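照相馆的四块布景：Liepiņa照相馆底片整理与研究
课程项目结题报告

一、缘起

选这个题目，说来有些偶然。去年课上老师让每组找一批“没有人整理过的照片”，我们几个人在各自的亲戚家里翻箱倒柜，翻出来的大多是九十年代的彩色旅游照，有趣是有趣，但做一个学期的研究总觉得单薄。后来组里的同学回Gonport过节，在巷口的修表铺子里跟人聊天，听说从前街角那家Liepiņa照相馆的底片还在，就放在馆主女儿家的阁楼上。我们于是写了一封很长的信过去（现在回头看，长得有点不好意思），隔了一个多星期收到回信，只有一句话：来吧，带几双厚袜子，楼上冷。

Liepiņa照相馆是Edgars Kivi开的，店名用的是他母亲娘家的姓。馆子临街一间，后面是摄影室，再往里是暗房，楼上住人。他的女儿Vija Kivi从小在柜台后面写作业，十几岁开始帮父亲给照片修边、装袋，照相馆关门以后，底片一直由她保管。我们第一次登门是一月，窗外的港口结着薄冰，她把一锅热汤端上桌，非让我们先吃完再看东西，所以那天真正打开第一只纸箱的时候，天都快黑了。

二、研究对象与问题

箱子里的底片一共2337张，绝大多数是玻璃摄影室里拍的人像，也有一小部分外拍，主要是婚礼和渔船下水。底片用半透明纸袋装着，袋子上用铅笔写着顾客的姓，有时候加一个地名，常见的是Liltau，那是从港口往里走的一个村子，村里人进城赶集，顺便就把相照了。日期写得很少，Vija说父亲觉得日期是顾客自己的事，他只管记得谁还没来取。

我们原来的计划很大，想写一部小小的“港口居民肖像史”，把职业、服装、家庭关系都讲一遍。看了几个晚上以后发现做不到，袋子上的信息太少，我们也不愿意凭着一张脸去猜别人的身世。倒是有一样东西反复出现，怎么也绕不过去，就是人物背后的布景。同样的石阶，同样的栏杆，同样一片画得有点歪的湖，一会儿前面站着新兵，一会儿前面坐着抱孩子的母亲。于是题目慢慢收窄，最后落在这几块布景上：它们从哪里来，什么时候换，顾客是怎么在它们中间做选择的，以及能不能反过来用它们给没有日期的底片排一个先后。

三、工作方法

整理工作分几步走，讲起来简单，做起来很磨人。先是编号，我们给每个纸袋写一个临时号，写在夹进去的小纸条上，原来的铅笔字一概不动。接着在灯箱上翻拍，得到的图像在电脑里反相，转成正像来看。翻拍的速度比预想慢得多，顺利的时候一天最多200张，遇到粘在一起的底片就停下来，单独放到一边，等请教过学校的老师再处理。我们没有自己动手去揭，这一点Vija特别感谢我们，其实是我们胆子小。

翻拍完以后，大家把图像按布景分组。一开始各分各的，分完互相对，对不上的地方再坐下来一起看。争得最厉害的是“湖景”和“旧湖景”到底算不算同一块布，有同学坚持说水面上的那只天鹅位置不一样，另外的人说那是镜头角度的缘故。最后是把两张底片放大到同样的尺寸，对着画里的芦苇一根一根地比，才确认是同一块布，只是后来补画过，天鹅被挪到了左边。为一只天鹅花掉整整一个下午，当时觉得很傻，写报告的时候却发现，后面许多推断都靠着它。

第三部分是访谈。我们跟Vija谈了7次，每次谈完由一个人整理文字，再拿回去念给她听，她听了会改，有时候改得比原来还长。她不喜欢录音机摆在桌子正中间，我们就把它放在面包篮旁边，后来整理录音，里面总有切面包的声音。

四、主要发现

（一）布景的来历

根据Vija的回忆，照相馆先后用过四块布景。最早的一块是“石阶”，是Edgars从一位歇业的同行手里买下来的，来的时候右下角就破了，所以他拍照的时候总在那个角落摆一盆棕榈。我们核对底片，有石阶的画面里，右下角确实几乎都有一盆植物，少数没有植物的，也有一把椅子或者一位站得比较靠边的亲戚挡着。“湖景”是请剧院画布景的师傅画的，据说抵了一套全家福的钱。“书房”画的是书架和半拉开的帘子，向Tanwood订的，那是一家做布景和相框的铺子，纸箱里还留着一张他们的送货单，可惜数字让水洇了，价钱看不清。最后一块是素色的灰布，没有画任何东西。

（二）谁选了哪一块

我们本来以为选布景是摄影师的事，谈下来才知道，柜台后面的墙上挂着一块木板，贴着各种布景的小样，顾客自己指。Vija站在柜台边看得多了，心里有她的一套说法：年轻夫妻喜欢湖，当兵的喜欢石阶，送孩子去外地念书的人家一定要书房，哪怕孩子去学的是修机器。从底片上看，她的印象大致站得住。书房布景前面，独自站着的少年特别多，手里常常拿着一本书，而且我们比对过封面，好多人拿的是同一本，应该是照相馆备着的道具。问起来，Vija笑了很久，说那是一本菜谱，皮面漂亮，她母亲做果酱的时候还要从摄影室里拿回去用。

来自Liltau的顾客有一点不同。纸袋上写着这个村名的底片，用石阶的比例明显高一些，而且常常是几家人同一天来。Vija的解释是，村里有一户先照了石阶，相片挂在堂屋，别家看了觉得气派，也要一样的。这种说法我们没有办法完全证实，不过在外拍的底片里，有一张婚礼的室内照，墙上挂着的相框里隐约能看到台阶的轮廓。我们把它列在附录里，只作为参考。

（三）用布景排年代

前面提到的天鹅，在这里派上了用场。湖景补画之前和之后，可以分成两段；石阶右下角的破口一年年变大，棕榈盆也跟着往里挪；书房布景上有一道折痕，是搬家时压出来的，后来越来越明显。把这些线索放在一起，加上少数写了日期的纸袋作为固定点，我们给大部分室内人像排出了一个相对的先后顺序。要说明的是，这只是先后，不是年份。布景可以重复使用，湖景收起来几年又拿出来挂，也完全可能，所以凡是只有单一线索的底片，我们都标了“待定”。

（四）灰布

素色灰布出现得最晚，用的时候最多，我们起初最不重视的也是它。那时候顾客来照相，多半是为了办证件，人要坐正，背后要干净，柜台后面的小样板也就摘下来了。Edgars不大喜欢灰布，Vija记得他说过，对着灰布照相像在过秤。可是我们一张张看过去，觉得灰布前面的脸反而看得最久。也许因为没有了湖和书架，人不知道该往哪里看，就直直地看着镜头，也就是看着他。有一位老太太前后来过两回，第一回背后是石阶，第二回背后是灰布，戴的是同一枚胸针。纸袋上的姓也一样。我们在小组里讨论过要不要把这两张并排放进正文，后来觉得还是应该先问过她的家人，所以这里只用文字写下来。

五、困难与不足

第一个困难是地方太远，路上来回要花掉大半天，冬天班车还常常晚点。有一个星期二我们在车站等到傍晚，最后是Vija请邻居开车来接的，到了以后没有人提工作，大家围着炉子烤手。第二个困难是方法上的，我们对布景的分组靠的是肉眼，几个人互相核对可以减少错误，但不能说没有错误，尤其是拍得很近的半身像，背后只露出一小块，归到哪一组都有道理。

另外，我们听到的几乎都是Vija一个人的讲述。她记性极好，讲得也动人，可她毕竟是馆主的女儿，看到的是柜台这一侧。顾客那一侧的声音，我们只访到了两位，都是小时候被父母领去照过相的，印象最深的是凳子太高和闪光吓人。如果有机会继续做，最想补的就是这一块。

还有一件事要老实交代：我们低估了起名的难度。翻拍文件的命名规则中途改过一次，结果前面几箱的文件全部要重新对一遍，足足拖慢了后面的进度。建议以后做类似题目的同学，在碰第一张底片之前，先把命名规则写在纸上，贴在墙上，然后谁也不许改。

六、后续安排

底片仍由Vija保管，换了新的纸袋和盒子，旧纸袋因为有铅笔字，也一并留着，和底片分开放。翻拍图像我们给她留了一份，系里存一份，涉及人像的部分暂不公开，想查看自家照片的人可以先跟我们联系。四块布景里，石阶和湖景已经找不到了，书房据说被剪开做了沙发的衬布，灰布还在，叠在阁楼的柜子里。Vija说等天气暖和了要拿出来晒一晒，叫我们到时候去帮她搭把手，我们已经答应了。

最后要谢谢指导老师一遍遍地看我们的分组表，谢谢Gonport那些愿意停下来听我们解释半天的街坊，更要谢谢Vija Kivi的汤、面包和耐心。初稿念给她听的时候，她只要求改一处：她父亲的棕榈是真的，盆也是真的，请不要写成道具。
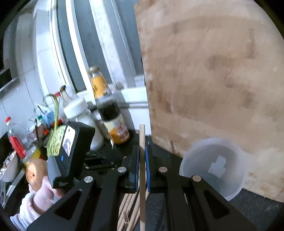 人文学院 影像与地方文化系 旧照片整理小组
欢迎对底片整理或照相馆历史感兴趣的同学到系办公室借阅本报告的纸本，附录和布景分组表装订在正文后面，看完请放回原来的架子上。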